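Je vais encore me faire des amis, mais tant pis : je pense qu'on passe beaucoup trop de temps sur les planificateurs et pas assez sur les outils qui permettent de comprendre ce qu'ils ont fabriqué.

Je m'explique. Depuis septembre je travaille sur Vomero, la couche de planification de Bastetti (pour ceux qui ne suivent pas, c'est la partie qui choisit une prise et calcule comment y descendre la pince). Quand je suis arrivé, j'étais persuadé que mes journées allaient se passer dans les algorithmes. Échantillonnage, optimisation de trajectoire, tout ce que j'aime ! En réalité j'ai passé le plus clair de mon temps à essayer de rejouer des journaux d'exécution qui ne voulaient pas se rejouer.

Le pire, c'est le sac. Sur une table dégagée, n'importe quel planificateur correct s'en sort, et quand il se plante on voit tout de suite pourquoi. Dans un sac en papier, c'est une autre histoire. Les parois sont froissées, elles bougent dès qu'on les frôle, et le modèle de collision qu'on avait au départ ne vaut plus grand-chose au bout de 2 contacts. Ajoutez à ça que le bras passe devant ce qu'on voudrait regarder, et que le câble fait sa vie, lui. Dans notre modèle, il n'existait même pas, ce câble. Le robot était un joli assemblage de cylindres bien propres, et on s'étonnait que la réalité ne colle pas.
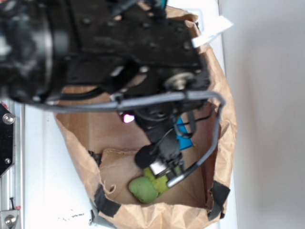
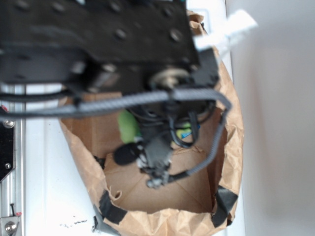

Le bras descendu dans le sac en papier, avec le câble gris qui forme une boucle sur la droite.

Regardez la place que prend le poignet et tout ce qui pend autour, et demandez-vous ce qu'il reste à la perception pour travailler. Un bout de vert, un coin de bleu. Avec ça il faut décider où finit un objet et où commence son voisin, et quand les deux tirent sur le vert, bon courage à la segmentation. Moi-même, j'hésite parfois.

Gwion Craddock, avec qui je me dispute là-dessus à peu près à chaque pause café, soutient qu'un meilleur modèle de perception réglera tout ça et que mes histoires d'outillage sont un problème de vieux. Peut-être ! Mais pour savoir que le nouveau modèle est meilleur, il faut bien le comparer à l'ancien sur les mêmes données, avec les mêmes horodatages, et pouvoir revenir à l'instant précis où la prise a été choisie. Or chez nous, pendant longtemps, les images étaient dans un fichier, les couples moteurs dans un autre, et les décisions du planificateur défilaient dans un terminal que personne n'enregistrait.

J'ai fini par écrire Drustatine, un petit rejoueur tout bête. Il aligne les flux sur une seule horloge et garde, pour chaque prise, les 25 candidates les mieux notées avec leur score, y compris celles qu'on a rejetées. C'est moche, l'interface est grise, il y a un bouton que je n'ai toujours pas branché. Sur les 416 essais que j'ai repassés dedans, 50 échecs que tout le monde mettait sur le dos du planificateur venaient d'un décalage d'horloge entre la caméra et le contrôleur. Le planificateur visait très bien, il visait juste un endroit périmé. On avait réécrit sa fonction de coût deux fois pour rien (oui, c'était moi, les deux fois).

Alors quand je lis un énième article qui gagne un petit quelque chose sur un banc d'essai en simulation, sans une ligne sur la façon dont les échecs ont été dépouillés, je décroche. Montrez-moi vos ratés et l'outil avec lequel vous les avez regardés, ça m'intéresse bien plus que la courbe.

Prochain chantier : mettre le câble dans le modèle de collision, même grossièrement, avec trois capsules et un peu de marge. Gwion trouve ça affreux. Il a raison, mais je le fais quand même la semaine prochaine.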